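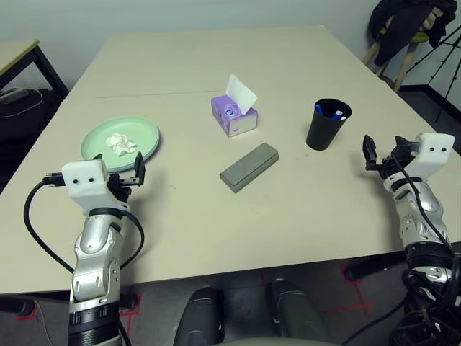
How does a robot know what to grab?

Quick answer – software! The arms are just metal and motors. No software, no moving.

Step one: looking. A camera sends the computer a picture, but to a computer a picture is only numbers. Lots of them. A program called perception sorts the numbers into things. Purple box with a tissue poking out. Black cup with blue pens or markers in it. Green plate, crumpled tissue on top.

Crumpled tissue is hard! It never has the same shape twice. So the program practices on pictures first. Ours, called Ilov, got 3,000 of them in February. Karim Tazi labeled 50 by hand and then his eyes hurt.

Step two: planning. Say the job is "pick up the tissue." Which arm? Left one is closer to the plate. Now find a path that dosen't bump the cup or the other arm.

Step three: control. Tiny orders, super fast. Turn this joint a bit. Check. Turn a bit more. Check agian. Close the fingers – gently, tissue is squishy.

Try it at home: shut your eyes and have a friend steer your hand to a sock. Only "left," "right," "up," "down," "forward," "back" and "grab" allowed. You get 5 tries.

Words by Naima Erraji, 2026-03-08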